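Presse-agrumes à levier Prerdale
Réf. 3,226 – Coloris graphite ou crème

Il existe deux sortes de cuisines : celles où l'on presse un citron à la main en visant à peu près le bol, et celles où l'on a déjà reçu un pépin dans l'œil. Le Prerdale s'adresse surtout aux secondes.

Corps en fonte d'aluminium, levier long, cône amovible. Il pèse son poids et ne s'en excuse pas : comptez une place fixe sur le plan de travail, car personne ne range deux fois un appareil pareil au-dessus du frigo. En échange, il ne glisse pas, ne vibre pas et ne réclame ni pile, ni application, ni mise à jour.

Citrons, citrons verts, oranges de taille raisonnable passent sans discussion. Le pamplemousse aussi, à condition de le couper en deux et de ne pas être pressé, si l'on ose dire.

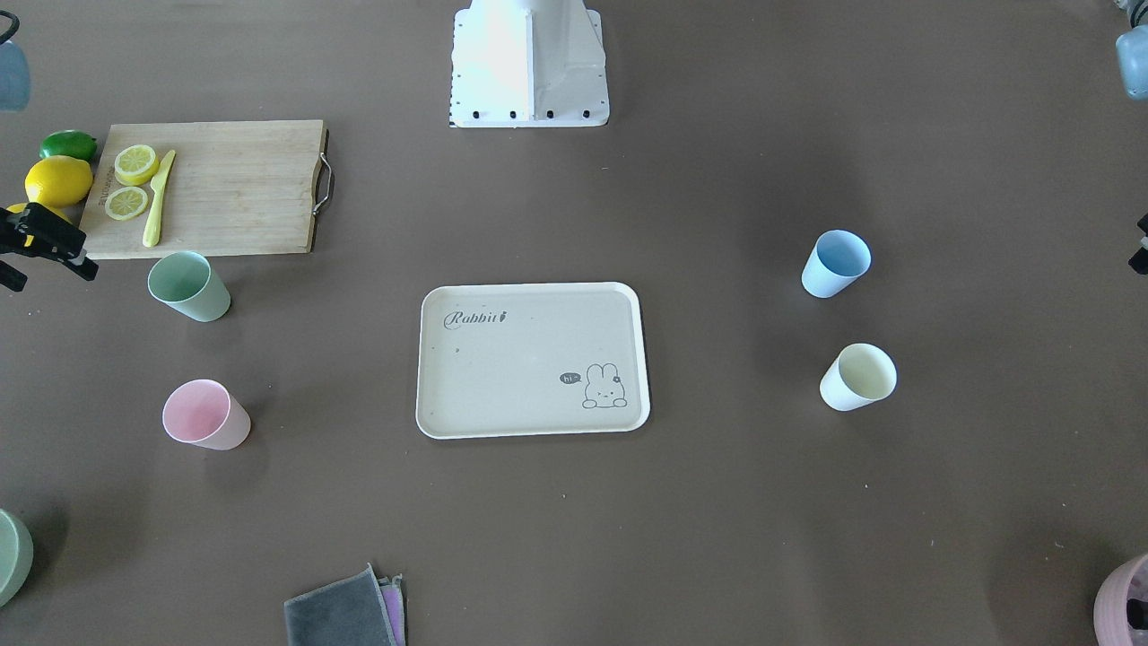

Caractéristiques
Hauteur levier baissé : 381 mm
Diamètre du cône : 116 mm
Socle : quatre patins en caoutchouc
Entretien : cône et filtre au lave-vaisselle, le reste à l'éponge
Garantie : 2 ans, pièces comprises

Dans la boîte
Le presse-agrumes, un filtre fin, un filtre pour ceux qui aiment la pulpe, une notice en plus de onze langues dont aucune ne dit où ranger le carton.

Compatible avec
Carafe Irndale et gobelet gradué Sana (vendus séparément, évidemment).

Livraison
Expédié en colis renforcé. Pour le coloris crème, prochain arrivage en octobre.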